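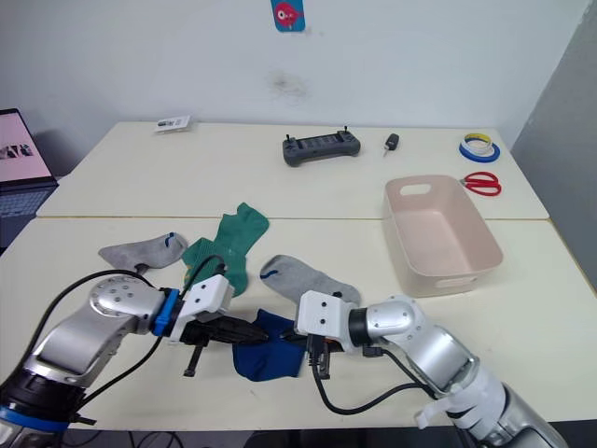
Chapter 9
Knitted Cloth and How It Behaves

Most of us meet knitted cloth before we can talk. We are wrapped in it, carried home in it, and a few years later we are sitting on the floor trying to get it over our own heels. It is so familiar that it takes a bit of effort to look at it properly, and I would like you to make that effort now, before you read any further. Find something knitted, a T-shirt or a sock will do very well, and pull it gently, first across and then up and down. You will feel at once that it gives more in one direction than in the other. A good deal of this chapter is spent on that one small fact.

In the chapters on weaving we worked with two sets of threads crossing at right angles, held tight by one another. Knitting starts from a single yarn bent into loops, each loop drawn through the one before it. When you pull on the cloth, the loops change shape long before the yarn itself has to stretch, and when you let go they ease back again (more or less, as anyone with a baggy old sweater knows!).

My own teacher, Hjalti Þrastardóttir, used to begin this part of the course by handing around a swatch 30 stitches wide from the Kvaran mill, where she had worked the circular machines as a young woman. She would ask us to unravel it from the top, slowly, and then try to unravel a second one from the side. There was usually some laughing and a fair amount of tangled yarn, and by the end of the hour we understood the difference between a course and a wale better than any drawing could have taught us. You will find the same exercise at the end of Section 9.2, and I do hope you will try it.

Section 9.1 introduces the loop and its parts. Section 9.2 covers plain, rib and purl structures. In Section 9.3 we turn to shaping, with the heel and toe of the ordinary sock as our main case, and Section 9.4 deals with shrinkage, pilling and wear.

Words to know: course, wale, gauge, rib, float, selvage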